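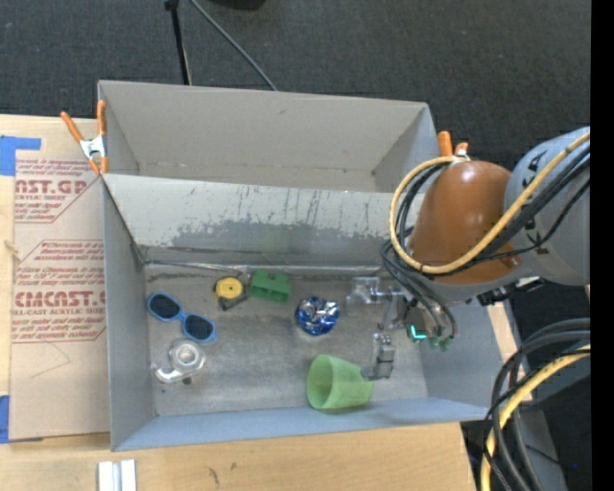 Ticket 510 - Sorting bin, worn divider
Opened by: Lumturie Kadrić
Location: Turham, lost and small items table
Status: Open, waiting on part
Priority: Low

December 2021
The coating on the divider has rubbed off across the lower half. There are also thin scratches near the top of it. The floor of the front compartment is scratched and dull. Rear compartment looks fine apart from a small dark mark on the back wall.

Contents at time of report, front side: blue sunglasses, yellow and gray tape-measure-like item, green plastic block, foil ball, light green cup, clear tape-dispenser-like item. Rear side empty.

Reply - Mirsad Stojanovska
Is the divider loose, or is it only the surface? Please push on it from both sides and check the seam at the bottom.

Reply - Lumturie Kadrić
Pushed on it, does not move. The seam is crumpled but holding. Small flakes come off if I rub the worn part with a cloth.

Reply - Mirsad Stojanovska
OK. Wipe it down and keep using the bin. I asked Janevski for 2 replacement dividers, the second one is a spare. Delivery is 30 days, so expect them in January. Do not tape over the worn area - the glue is hard to get off later.

Reply - Lumturie Kadrić
Wiped down. No tape used. Leaving this open until the parts arrive.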